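**Bellel tabletop cell, trial unit: pre-run check**
Inspector: K. Olszewski, Monday

- [x] Board bolts, front corners: tight
- [x] E-stop: trips from both sides
- [ ] Cable strain relief: clip missing, Clikon to supply
- [x] Payload limit set to 200 g

Comment: speed cap was at 56% on arrival. Left as is for block sorting.

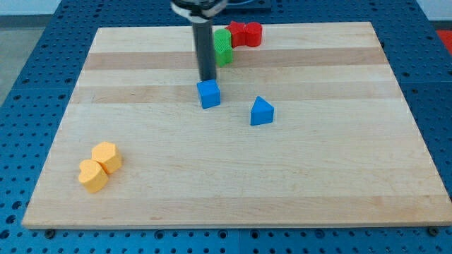

Finger tip play is within the Shin manual's limit. Recheck after 4 shifts. Cycle counter read 1,339 at sign-off.

Status: pass, one item open.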